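Fokcombe Village Hall: redecoration working group
Minutes of the meeting held in the small meeting room

Present: J. Orozco (chair), P. Herner, two trustees. Apologies: none.

1. Minutes of the previous meeting
Agreed without amendment.

2. Plastering, main hall
Kumus reported that the skim coat on the north wall is complete. Area measured: 221 square metres. Mist coat to follow once moisture readings are below the agreed limit. 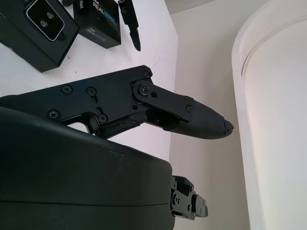

Page last changed: 21 Oct 2021

3. Paint specification
Two quotations for materials were considered: Paquette at £599 and Herner at £475, both excluding VAT. The Herner price omits primer for the radiator pipes. Jovita Orozco to obtain a revised figure. Eggshell confirmed for woodwork, matt emulsion for walls and ceiling.

4. Access
Tower scaffold to remain in the hall until the ceiling has had its second coat. Bookings moved to the annexe.

5. Kitchen cupboards
Deferred to March. Doors to be degreased and sanded before any quotation is sought.

6. Any other business
Key safe code to be changed.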